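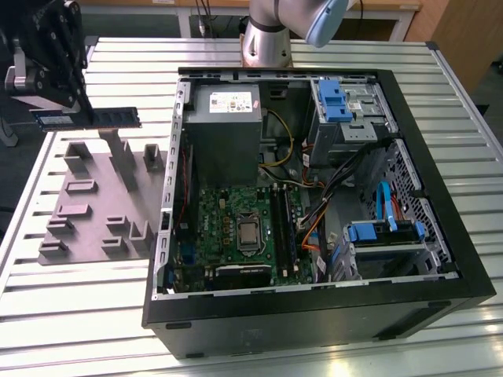
Last updated: Feb 12, 2025

1/ A few people asked how I got my old desktop usable again without buying a new one. Short version: more memory, a solid state drive and a proper clear-out. Longer version in this thread.

2/ The machine is a Brusteo tower I bought second-hand when I moved to Cludham. It was fine for years. By the end of last winter it needed a full coffee to get from the power button to a working browser.

3/ A new one with the specs I wanted was $1,474 before tax. I don't play games. I do my books, edit family photos in Stuvaveo and keep too many tabs open. I couldn't justify it. I spent $102 on parts.

4/ First thing, before spending anything: find out what's slow. Open whatever your system uses to show memory and disk activity, then use the computer the way you normally do for an hour. Mine sat at full memory the whole time and the disk never stopped.

5/ If the memory is never near full, more of it won't help you. I've seen people double it and wonder why nothing changed.

6/ RAM for anyone who hasn't handled it: a long flat circuit board with a row of black chips. Desktop sticks are longer than laptop ones. The generations aren't interchangeable, and the notch along the bottom edge is in a different spot on each.

7/ Look up your motherboard, not only the computer model. The model page for my tower listed two different boards depending on the year, and they took different memory. The board number was printed between the slots.

8/ Used memory is fine in my experience. I bought a matched pair from the repair counter on Sotomayor Street. They test it before it goes out and they'll swap it if it doesn't run. Online was a few dollars cheaper but I'd rather be able to walk back in.

9/ Fitting it: shut down, switch off at the back, unplug. Touch bare metal on the case. Open the clips, line up the notch, press both ends until they click. It takes more force than you'd like. Hold the stick by its edges.

10/ Mine beeped at me on the first start with a black screen. One end hadn't gone all the way down. Took it out, put it back in, and it was fine.

11/ The drive made the bigger difference for start-up. I went from an old spinning disk to a small solid state one and kept the old disk for storage. Cloning took all evening. Do a backup first, and check that the backup opens.

12/ Then the clear-out. There were programs on there for a printer I gave away years ago, and three separate updaters running at start-up for things I never use. All gone.

13/ The photo folder was its own project. I had more than 2,000 duplicates, mostly from copying the same phone over and over — every Christmas, apparently. Stuvaveo will find exact copies but it won't catch resized ones. I did those by eye over a couple of weeks.

14/ Dust. I took the side panel out to the balcony and used a can of air and a soft paintbrush. Hold the fan blades still while you do it. The grey mat that came off the front grille was solid enough to pick up in one piece.

15/ While the case is open, look at the little round battery on the board. If your clock keeps resetting, that's usually the culprit, and it's a cheap fix from any hardware store.

16/ What I didn't do: replace the processor. By the time you've found one that fits, and maybe a cooler, you're getting close to the price of a better used machine. I also left the power supply alone. Please don't open those up.

17/ Check how long your operating system will keep getting security updates. Mine has a bit left. After that I'll probably move it to Linux, which I've already tried from a USB stick. Sound and wifi both worked. The scanner did not.

18/ Old parts: the municipal depot in Cludham takes electronics at the side gate, no charge for households. Wipe or pull the drives before you go. I gave my old memory to the repair counter for their parts bin.

19/ Edit, part 2: several replies asked about laptops. Check whether the memory is soldered in before you order anything. On a lot of thin ones it is, and then the drive is the only thing you can change. My sister's was like that. We swapped the drive and left it there.

20/ Also asked: yes, I still have too many tabs open.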